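Kitchen worktop tips I no longer believe (and a few I do)

Stone worktops attract more bad advice than anything else in the house, with the possible exception of cast iron pans. I have had marble in my kitchen for long enough to have tried most of it, usually on the corner next to the kettle where it won't show. What follows is where I've ended up.

Vinegar. Every list of household tips tells you to clean everything with vinegar. Don't put it on marble. Marble is a calcium stone and acid eats the polish off it, leaving a dull patch that no amount of wiping will shift. The same goes for lemon juice, and for limescale remover, which people seem to forget is acid by design. I have seen "diluted vinegar is fine" repeated in dozens of places. It is less bad. I wouldn't call it fine.

Bicarbonate of soda. The paste has its uses on an oil stain: bicarb and water, as thick as yoghurt, covered with cling film and left overnight. On my worktop it lightened an olive oil mark on the second go and did nothing at all for an older one by the hob. As an everyday cleaner it leaves a white film that takes longer to rinse off than the original mess did. And mixing it with vinegar gives you a nice fizz and, once the fizz stops, some slightly salty water.

Special stone sprays. I bought the Jalska one, then the Buzatu one, and I could not tell either from a drop of washing-up liquid in a bowl of warm water. The smell was different. If you like the smell, fair enough. Rinse with a clean damp cloth afterwards and dry with a tea towel, whichever you use, or you'll get streaks and blame the product.

Sealing. This one is more complicated than either side will admit. A sealer slows down oil and wine soaking in. It does not stop acid marking the surface, whatever the man in the showroom says. The fitter I had over from Cladton wanted 148 pounds to reseal a worktop that didn't need it. Try the water test first: put a few drops down in a spot you use a lot and leave them for quarter of an hour. If the stone goes dark underneath, seal it. If the drops just sit there, keep your money. Mine passed in May and I've left it alone.

The yearly rule, where you reseal every spring whether it wants it or not, strikes me as something dreamt up by people who sell sealer.

Hot pans. "Marble is naturally heat resistant" is true of the stone and not much comfort when a sudden change of temperature cracks it near a joint or the edge of the sink. Use a trivet. A folded towel will do for a minute, if it's dry.

Rolling pastry on it. I'll give them this one. A cold worktop does keep butter firm for longer, though on a warm afternoon the difference was smaller than I'd been led to expect. Wipe the surface down well beforehand, and scrape up the leftover flour before you go anywhere near it with a wet cloth, or you'll be making glue.

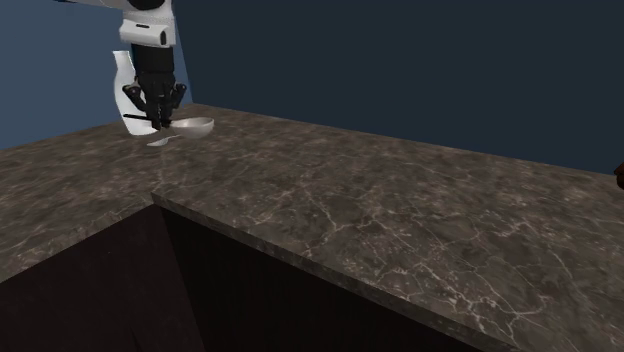
Rings under bottles are the other thing I get asked about. Oil, soy sauce and anything fizzy will all run down the side and sit in a neat circle where you can't see them. The usual tip is felt pads, which is daft, as felt soaks up the drip and holds it against the stone. A plain saucer is better, or a glazed tile left over from the bathroom. I also tried a silicone mat from Lanano. It works, but crumbs get under it and it wants lifting every couple of days.

Polishing out dull marks. Polishing powder can help with a small etch if you go gently with a damp pad and stop often. I'd try it once, on the least visible mark you have. Anything bigger than a coin is a job for somebody with the right pads, and several of the videos that make it look easy are shot from an angle where you couldn't spot a dull patch anyway. Tilt your head and look along the stone towards a window. If it only shows from there, I'd live with it.

Toothpaste. No. It's gritty, it varies from tube to tube, and you'll be picking mint out of the joint for a week.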